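About Gretbridge Tenants' Desk

We started in the back of a launderette on Skultavitz Road, which had the advantage of being warm and the disadvantage of being a launderette. Advice on possession notices was given over the spin cycle. Several early clients left with a firm grasp of their rights and somebody else's pillowcase.

These days we have a door of our own, next to the old Głowacki bakery, and a letterbox that takes A4 without folding it. We help private renters, lodgers and people in temporary housing in Gretbridge and the villages out towards Gullel. Mostly that means damp, deposits, rent rises and letters written by landlords who have recently discovered bold type.

Hanna Bednarek runs the desk. Teodor Żak goes to court with people and owns the only tie. Mingxuan Xia handles disrepair cases and can tell condensation from a leaking gutter at a distance, a gift that has ruined a number of dinner parties. Raphaël Boyer does the accounts, in pencil, and would like your bus receipts.

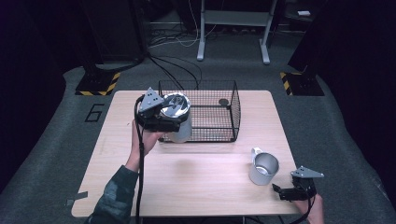

A silver container and a black wire-mesh basket on the table.

We are independent of the council and argue with it most weeks, usually about how long a family can be expected to live in one room with a kettle. The longest we have dealt with was 14 months. They have a flat now, on the second floor, with a view of the ring road that they speak of very highly.

Advice is free. We are paid for by small grants, a yearly jumble sale in March and 70 regular donors, one of whom is a landlord and prefers not to be thanked.

Drop in on any weekday before 5, or ring first if you need an interpreter. Jolanta Kołodziej covers Polish and can find someone for most other languages. Bring your tenancy agreement if you have one. If you were never given one, bring whatever you've got, including the text messages. We are closed on Sunday, although the answerphone isn't.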